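To: skirnbridge-allotments list
Date: 2026-07-11
Subject: Re: Water butts and the summer tap hours

> Has anyone had trouble with the new Stavari taps on the lower plots?
> Mine drips all night and I don't want to lose the pressure for
> everyone further up. Also, are we still on the 8 o'clock start, or
> did that change in January?

The start is still 8. What changed in January was the evening slot, which now ends an hour earlier on the lower plots only.

On the drip, I had the same thing on plot 14. The washer that comes with the tap is too thin. I swapped it for a thicker one from Brarkix, the half-inch size, and it has held since. Turn the water off at the Purba Lane stopcock first and put a note on the gate.

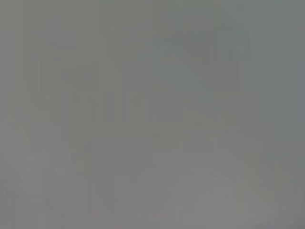

If you are filling a butt from the tap, please use the short hose and don't leave it running. The upper plots get very little when two hoses are going at once. A full butt is 96 litres and will see most plots through a dry spell if you water at the roots and leave the paths alone.
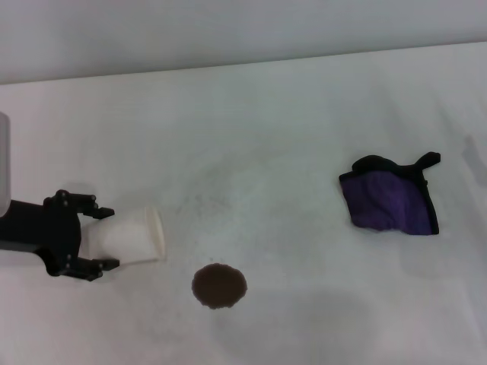
I have 2 spare washers in the shed - left-hand shelf, in the tobacco tin. Help yourself, and put the old one in the same tin so I can match the size when I next order.

The beans on the top row need picking as well, if anyone is passing. They are past their best but fine for soup.

Plot 14

--
Skirnbridge Allotments list
To leave, reply with "unsubscribe" in the subject line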